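November, 14:20. Bin to folding table, sorting chore

Picking up where the morning run left off. The question for this month is narrow: can the arm empty a bin of mixed laundry one garment at a time, with no human hand in it, at a rate that would matter in a house. Folding is out of scope until this works.

Settings carried over from Stundari: finger closing speed unchanged, grip force at 20 percent, wrist view only. Heledd Prosser wants the overhead view back in the loop. I have left it off so the numbers stay comparable with October.

222 attempts logged so far against a target of 200 usable. Not all are usable. Two sessions had the wrong force setting in the header and will have to be relabeled by hand. 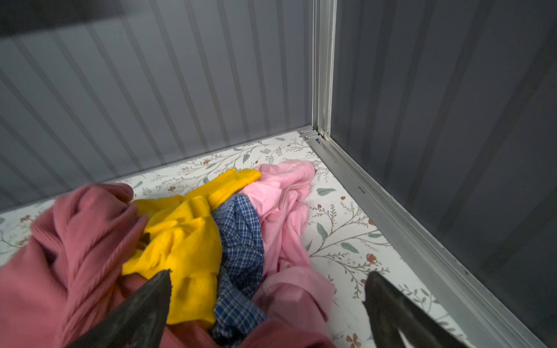 Ollelum Household Tasks Group – Workshop Notebook

Four garments in a loose pile on the floral liner, well short of the corner post. The blue plaid shirt is the awkward one, a narrow strip between the yellow piece and the light pink. The planner likes high points, so it will tend to go for the pink mound first. A person would do the same, then pull the shirt by whatever was showing.

Ribbed knit is a separate problem. Thick rolls give the fingers plenty to close on, but in earlier runs the knit stretched before it lifted and the depth estimate lagged behind it. Pumphrey's segmentation patch helps with color boundaries and does nothing for stretch.

The liner pattern still costs us. Small orange blossoms get proposed as grasp points when confidence on the fabric is low. Masking the floor by height is the obvious fix – have not tried it with thin items lying flat.

Current view on the chore itself: separating works on towels, is unreliable on mixed clothes, and is slower than a person in both cases. I would not quote a rate to Kelotgate yet.

To do: relabel the 2 bad sessions, add height mask, rerun knit at lower lift speed, ask Heledd for the October logs.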